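4.2 Costing the second arm

Most budgets for two-armed tabletop rigs are written by people who have already decided to buy two arms. Ours was no exception. The first draft of the Bomari bid contained a line for the left arm, a line for the right arm, and a line called "sundries", which by August had grown larger than either. We report the costs here in the order in which they annoyed us.

The arms themselves were the easy part. Dravden quoted for a pair, Niazi quoted for singles, and the difference vanished once delivery was added. What neither quote covered was everything that has to exist before an arm can reach for a cup: the rail, the clips, the wrist cameras, the cable, and a table that someone is willing to give up for good. Figure 3 shows the tableware task for which the rig was costed, with both arms, a rail along the near edge and the crockery in a clear container.
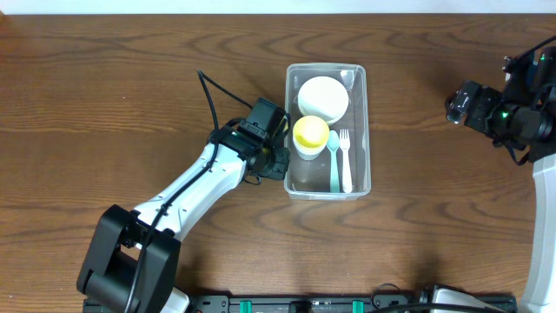 Figure 3. Tableware task, two-arm layout.

Asif Swati, commenting on an early draft, objected that we had priced the second arm as if it would work as hard as the first. In his view a fair budget should charge each arm by the hours it moves, and on that basis the right arm was the dearest ornament in the building. He also asked why spare fingers came under travel.

We have moved the fingers. On the larger point he is partly right. We logged 1000 runs of the task and found that the second arm was needed in 190 of them, mostly to steady the container. A clamp would have done the same for the price of lunch. Against this, the later tasks in the plan (folding, pouring, opening lids) cannot be done with one arm and a clamp, and buying the second arm afterwards would have meant a new rail and a second round of forms. The forms alone took nearly 400 hours of staff time, which the funder does not regard as a cost.

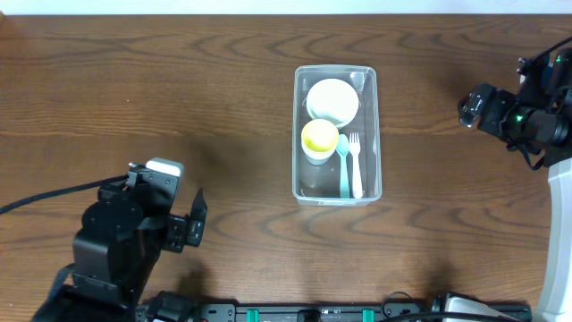 Figure 4. Tableware task, container and both grippers.

We therefore kept two arms and cut elsewhere. The Firska service plan went first, as it promised a visit within 200 working days. Spares were bought for the wrist and fingers only, and cable was bought by the drum - the one purchase on which all the authors agreed. Table 5 sets out the revised budget, with sundries broken down as far as our receipts allow.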